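Unit 3: Storage Location Systems for Small Parts
Course handout, Inventory and Stores Management
Revised 2019-07-15

3.1 Scope

This unit covers the assignment of storage locations to small parts, meaning items issued by the piece and held in quantities that fit a single bin or compartment. Pallet and shelf storage are treated in Unit 4. Students should have read the section on item master records before the first session.

3.2 Fixed and random location

In a fixed location system each item number has one permanent address. Stock of that item is found at that address or it is out of stock. The address can be printed on the pick list, learned by staff, and used without a terminal. The cost is space. Each location must be sized for the maximum quantity of its item, so average fill is low.

In a random location system an incoming lot goes to any open address of suitable size, and the record is updated at put-away. Average fill rises. The system depends entirely on the record: an item put away without a transaction is lost until the next full count.

Most stores run a mixed system, with fixed addresses in the picking area and random addresses in the reserve area behind it.

3.3 Compartment storage

Parts smaller than the smallest standard bin are normally held in divided boxes. The box receives a location address and each compartment receives a suffix.

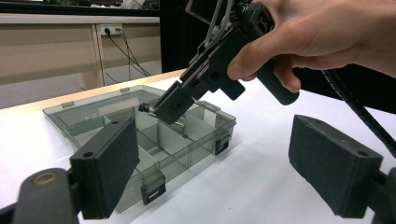
The suffix must be assigned by row and then by position within the row, starting from the latch side. Do not number compartments in the order they happen to be filled. Where dividers can be moved, the layout is frozen once the box has been entered in the location file. A later change of dividers is treated as a new box with a new address.

Only one item number is allowed per compartment. Two lots of the same item may share a compartment only if the item is not lot controlled.

3.4 Address format

The format used in the exercises is area, rack, level, box, compartment. In the Baltness data set the picking area holds 182 box addresses, of which 169 are active. The remainder are blocked in the location file and must not be used for put-away. The item file contains 3,635 records, including obsolete items with a zero balance.

Leading zeros are kept. An address typed without them will sort incorrectly and will be rejected at import.

3.5 Box label

The label carries the address, the date of the last count, and the range of suffixes. Item descriptions are left off the box label and appear on the compartment card.

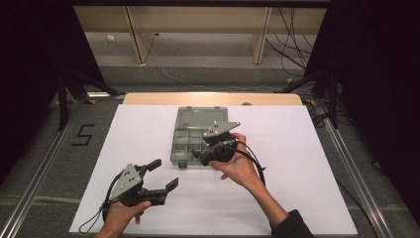 Figure 3.2. Compartment box with lid open.

3.6 Cycle counting

Compartment boxes are counted as a unit. Every compartment in the box is checked on the same date, including those with a recorded balance of zero. A part found in a zero-balance compartment is recorded as a misplacement, and the adjacent compartments are recounted before any adjustment is posted.

Count tolerance for class C items may be set above zero. For class A items it is zero regardless of unit value.

3.7 Exercise

Using the Baltness files, prepare a location plan for the Shakya fastener range. State which items take fixed addresses and give the rule applied. Plans are due at the first session in August.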